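Closet talk, Velthorpe library, 21/10/2022

Start w/ hangers. People laugh, let them. Ask who has wire ones from the cleaners still. (All of us.)

Point 1: lay it flat before you hang anything. White board or any plain surface, you see a bent bottom bar right away. Bent bar = shirt slides off, end of story.

Hooks all face the same way. Say this twice, they always forget it by the coffee break.

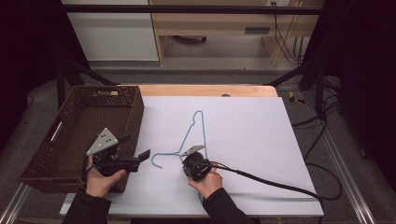

Point 2: keep a basket within reach of the table. Hangers you're keeping go in, rest go back to the cleaners. Mine took back 40 and were glad to have them. Dont mention price.

Wire is fine for shirts. Not coats, not knits, shoulders go pointy. Lorne Simard will ask about velvet ones, keep it short.

Then shoes, 5 min max. Handouts are by teh door.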